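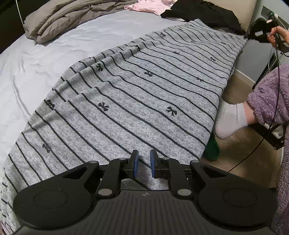 Blue finger pads open over a striped blanket, what looks like a second unit in hand at right.

Pads, pivots and a lot of promises

The Bridden hand grippers have been back from service for two weeks, and I am still not sold on the new upkeep routine. The sheet from Dristent says to wipe both finger pads before every session, open and close the arms 12 times, and look over the four pivots on the linkage. Fine. It also says the pads will last 616 sessions before they need changing. Where does that figure come from? I asked and got a link to the same sheet.

Baltazar Trujillo looks after our units and he is more patient than I am. He says fabric is what gives the pads a hard time – blankets and bedding leave lint on the face and in behind the brackets, and a quick wipe of the front misses half of it. He takes the pads off, cleans behind them and checks that the two still meet flat when the arms close. The sheet has nothing on that last check, which seems to me the one worth having.

We were also told in February that any two units could be used as a pair with no matching. Maybe so. Baltazar sets them side by side anyway and compares the trigger pull, and the Drurncombe pair needed adjusting on one side.

Weidemann wants everyone on the new sheet by next month. I'll be using it, with Baltazar's notes stapled to the back. Copies are in the parts drawer.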